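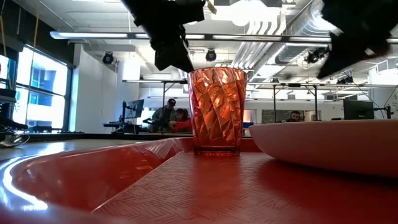

Flirner's table-setting station, seen from tray level.

GULTUDWOOD, October. Hi, I'm Omprakash Tomar, I run product at Flirner, and today we're releasing Ceko, our software for teaching a two-armed robot a household job by showing it how the job is done. It's out now for anyone with a pair of arms and a little patience!

I've been wanting to write this announcement for ages, so forgive me if I run on. With Ceko you sit down, take hold of a pair of hand controllers, and do the task through the robot. Your left hand drives the left arm, your right hand drives the right, and Ceko records the joint positions, the grip and the camera views together. You can also switch an arm into free mode and push it through the motion yourself (I still prefer this for anything fiddly, though my coworkers tease me about it). Either way, what you save is one demonstration, and a stack of them becomes a training set.

Our first release comes with a table-setting pack of 691 demonstrations, recorded by 13 operators. Some of them had years of practice on remote arms and some had none at all, and we kept both kinds on purpose. A beginner hesitates, backs up, tries a different angle, and those recoveries are great material for the robot to learn from.

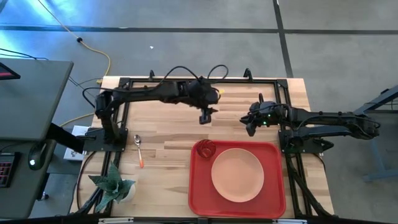

Ceko treats every demonstration as a set of small steps you can name, trim and redo without recording the whole thing over. That was the feature our testers asked for most, and I can see why. If the plate went down nicely but the spoon was a mess, you keep the plate and record the spoon again. Setups like ours, with the grippers facing each other over the table, a plate and a red cup on the tray and a spoon with an orange handle lying beside it, are what we built the editor around. You tell Ceko which arm owns which step, and it warns you when the two are going to want the same bit of space.

We tested all this for seven months with our friends at Fallahi, who make controller grips and have very strong opinions about trigger springs. Their new grip works with Ceko from day one, and so does the older model.

Ceko is free for schools and for teams of up to 21 operators. Larger teams can write to us for pricing. The table-setting pack is included with every license, and a dish-stacking pack is next on my list.

Want to try it before you install anything? Come by our Gultudwood office any afternoon this month after 2 p.m. and ask for me at the front desk. I'll hand you the controllers and you can set a table.

Media contact: Omprakash Tomar, Flirner, Gultudwood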